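Faith Communities Across Horklow Join Forces for First Shared Candidate Forum

Mosques, churches, temples and a synagogue will put their questions to the candidates together ahead of the March city election

HORKLOW, Wed 18 November – The Horklow Interfaith Voter Project is thrilled to announce its first shared candidate forum, to be held at Figueiredo Hall in the Waststead district before the city election in March. Every candidate for mayor and for the Waststead council seats has been invited, and all of the candidates for mayor have already said yes!

Fifteen congregations are taking part. Until now most of them held their own candidate nights, or none, and candidates tended to stop by for a few minutes at the end of a service or a holiday meal, shake hands and move on. The forum gives people of many faiths (and of no faith at all – everyone is welcome) a full evening to hear where the candidates stand and to ask about the things that matter on their own streets.

The questions come straight from the neighborhood. During the fall the project handed out question cards after Friday prayers, at Sunday services, at Shabbat lunches and at temple meals, and 3,602 cards came back filled in. We could not be happier with that number. Cards were printed in English, Spanish, Arabic, Portuguese and Urdu, and a good many were written by people who will be voting for the very first time.

Rent and housing repairs came up most often, followed by bus service on the Steline route, which many families use to get to evening prayers and weekend classes. People also asked about school lunches that fit religious diets, street parking on holy days, safety outside houses of worship, and whether the city will finally publish its voter guide in more than one language. Several cards from younger writers asked why council meetings start at an hour when most people are still at work, and that question is going on the list too.

The evening will have 3 parts. Candidates will first answer questions chosen from the cards, with the same time limit for each of them. Questions from the floor come next, and then candidates will move to tables where people can talk with them one on one. Interpreters will be on hand for all of it, and there will be a break at sunset for anyone who wishes to pray, with a quiet room set aside down the hall from the main doors.

The Horklow Interfaith Voter Project does not endorse candidates or parties, and no campaign signs or leaflets will be allowed inside the hall. Voter registration forms will be available in the lobby, along with help filling them out and a sample ballot to look over.

Figueiredo Hall seats 199. Tickets are free and can be picked up from any participating congregation or from the Waststead branch library starting in January. For those who can't get a ticket, the forum will be shown live at the library and posted online afterward with captions in all five card languages.

Congregations that would like to join are warmly invited to get in touch, and so are neighbors who can interpret, drive older voters to the hall or help set up chairs. Supper is potluck, with vegetarian, halal and kosher tables marked, so please bring a dish if you can!

Media contact: press desk, Horklow Interfaith Voter Project, Waststead office. Reporters who plan to attend are asked to request a seat by the end of January.
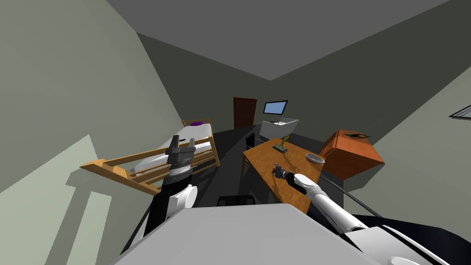

My mother filled in one of the Urdu cards and has been asking me every day whether hers got picked. Will the full list of questions be posted before the forum, or only the ones the candidates answer? Also very glad to see the Steline bus on there, it has been a mess on weekends for years.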